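Smoke Alarms, Extension Cords and Other Things You Ignore

Test the smoke alarm once a month. Mine gets done on the first, right after I pay the rent, when I'm already annoyed. Press the button, wave at the neighbors, move on. If the unit is more than ten years old, replace it, however fond you've become of the chirp at 3 a.m.
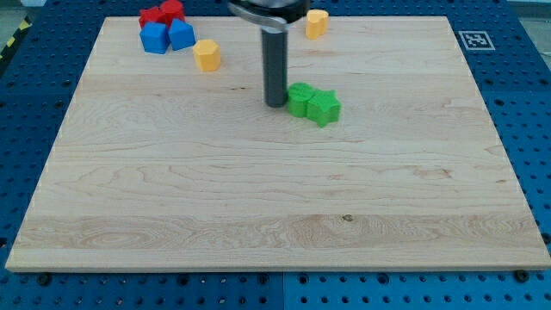
Grease fires want a lid and the burner off. Water makes them far worse, and so does carrying the pan to the porch, as my cousin Efren did one February. Keep a lid within reach while you fry - and keep anything that burns well back from the stove, including a nice maple board with a bevel along the front, which is firewood with good manners. Paper towels too. Cookbooks, sadly, too.

Extension cords are for the afternoon, not the decade. Space heaters go straight into the wall outlet.

Sleep with the bedroom door shut. It holds back smoke, and also the cat, who has opinions about both.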